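Clearing the Dressing Table

10 October 2020
By Marjorie Gosling

The white table had become a sorting surface for everything that came through the room, so I set a limit: flowers, one cup, and whatever pouch is being packed at the moment. Everything else goes in a drawer or leaves. The tabletop is white and rectangular, and small items slide off it easily.

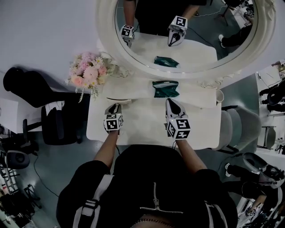 Word count: 223

The green pouch is the test piece. It folds flat and has a slight sheen, so I park it at the far side, clear of both arms. The cup stays on the right. The roses go in the far left corner, where the ribbon can hang down without getting caught under anything. I tried them in the middle in February and moved them after two days of reaching over them.

Cables remain unsolved. One still crosses the gray floor near the speaker. I have ordered 11 adhesive clips from Ustden and will run it along the skirting.

The mirror needs more care than the table. The frame is carved, with roses and scrolls, and the carving holds dust. A cloth only reaches the high points. I use a dry half-inch brush, working from the crest down, then a barely damp cloth on the glass. Spray goes on the cloth, never on the mirror, because liquid collects where the glass meets the frame. The full job takes 11 minutes.
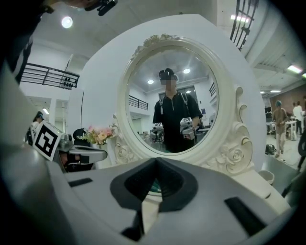 The oval glass and the carved rose at its lower right corner.

Artificial flowers collect dust as well. The pink and peach bunch in the white vase gets a hair dryer on the cool setting, held at arm's length. Washing made the petals on an older bunch curl, so I stopped doing that.

Still to do: fit the clips, find a shallow tray for the drawer (the Canilari one is too deep), and touch up one chip on the table leg.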